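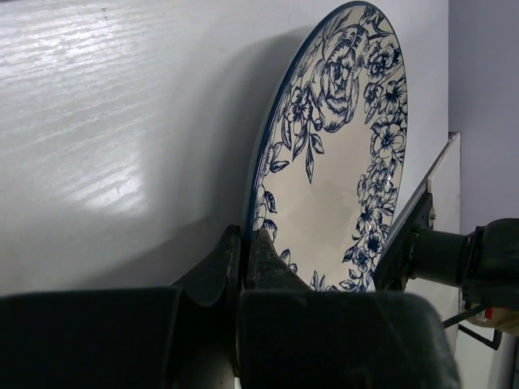
Grip force limits for dishes - what is everyone's house rule?

Forum index > Handling and grippers > Rules and good practice

t_mersha
Posted 22/03/2025
Writing up a one page handling rule for our bench and I'm stuck on ceramics. Two arm setup, parallel fingers, household dishes. Right now every operator picks their own closing force, and I want a number on paper before the new people start. Also where to grip. Rim only? Rim plus support from the second arm? Post what you have, even if it's ugly.

grendeck_lautaro
Ours is short. Rim grip ok for plates, never for cups. Finger pads checked at start of shift. No handover between arms above 100 mm off the table. Thats it, fits on a sticker.

ewanb
100 mm is way too strict imo. You can't even stand a dinner plate up and turn it at that height without scraping the edge. We allow more as long as there's a mat under it.

grendeck_lautaro
Measured from the lowest point of the plate, not the wrist. Should have said. Plenty of room.

ewanb
ok that changes it. Put that in the rule then, because half the people reading "height" will go by the gripper readout.

emerson_h
Be careful with one force number for everything. Glazed rim is slick, and a plate held by the bottom edge wants to rotate in the fingers. People see it tip, crank up the force, and then you get a chip. We wrote the rule the other way around: start low, lift 10 mm, hold, look, then go. If it slips, put it down and regrip deeper. No raising force while it's in the air. Ever.

t_mersha
emerson_h - that's good, stealing it. Do you log the regrips?

emerson_h
Yes. Just a tick on the sheet. 763 plate lifts in our log since December, and most of the regrips were on the first try of the day. So now the first lift each shift is a practice plate.

sosinaw
Disagree on rim only. Bottom rim hold with the plate standing up is the worst case for leverage, whole weight is above the fingers. Our rule says if the plate is past 45 degrees the second arm has to be within reach and not doing another job. Doesn't have to touch. Just be free.

ewanb
Within reach is how you get two arms bumping. I'd rather have the second one parked. We had a wrist housing clip a saucer last year, nothing wrong with the grip at all.

sosinaw
So set a keep out distance and a slow speed. Parking it means no backup. You lose one saucer to a bump, I lose three to a slow rotate, I know which one I pick

grendeck_lautaro
Both of you are right depending on speed lol. Slow moves, second arm near. Fast moves, parked. Write it as two rows in a table.

kuda_bench
Pads!! Everyone argues about force and then runs bare fingers with grit on them. Wipe before every ceramic session, write it down. We swap pads at 2000 cycles no matter how they look.

ewanb
2000 seems early, ours go well past that

kuda_bench
Depends on the pad. Ours are the soft ones. Glaze edges eat them

emerson_h
Also add a line for who can call a stop. Should be anyone in the room, not only the operator. And no bare hands under a held plate, we had to spell that one out.

t_mersha
Ok draft so far:
1. Wipe and check pads before ceramics.
2. First lift of shift = practice plate.
3. Low force, lift 10 mm, hold, look. Slip = set down and regrip.
4. Handover max 100 mm, from lowest point of the dish.
5. Past 45 degrees: slow speed, second arm free. Fast moves: parked.
6. Anyone can call stop. No hands underneath.
Still no force number. Maybe leave it per dish type?

sosinaw
Per dish type, yes. Keep the values on a separate page so you can change them without re-signing the whole rule. And put a keep out distance in 5 or ewanb will be back

ewanb
I will be back. 5 needs a number, otherwise fine by me

t_mersha
Will measure tomorow and post it.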